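Work coats get a second life as Penry swap goes valley-wide

November 2025
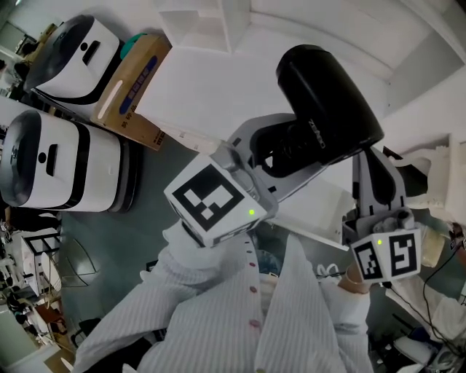

Pinstripes and red buttons on a white lab coat.

The coat swap that started in a single hallway in Penry is going valley-wide, and if you have ever paid full price for a lab coat you wore for one semester, this is very good news!

Starting this winter, anyone who lives, works or studies in Penry, Allau or Parnel can drop off a used work coat at one of 3 collection points and pick up another in a different size or style. There is no fee and no membership card. Lab coats, shop coats, smocks and kitchen whites are all welcome, in any color, as long as they have been washed and the pockets are empty (please check for pens).

The swap took in 642 coats in its first year, most of them from students finishing chemistry and nursing courses. The second year brought that up to 1,464, and by September the racks in Penry were so full that the coats were hanging two to a hanger.

Allau's drop-off will be in the old ticket office next to the bus station, which has been painted and has a long mirror now. Parnel's is inside the public library, to the left of the front desk. Penry keeps its original spot on Mill Street, with longer evening hours.

Coats that come in torn or missing buttons go to the Onda sewing room, where the mending has become a bit of an attraction in its own right. The menders use whatever is in the button jar, so a plain white coat may go back on the rack with green buttons, or a mix of four different blues. Those are usually the first to be taken. Long sleeves are always easy to find, but small sizes run out fast, and the organizers would love to see more of them - children's art smocks too.

The Onda room is also opening its doors for beginners. The first evening covers sewing on a button that stays on, and the next one moves to pocket corners, which take most of the wear. Thread and needles are provided.

Drop-off is open to the public at all sites during regular hours. Bags of more than ten coats should go to Mill Street, where there is a loading door around back.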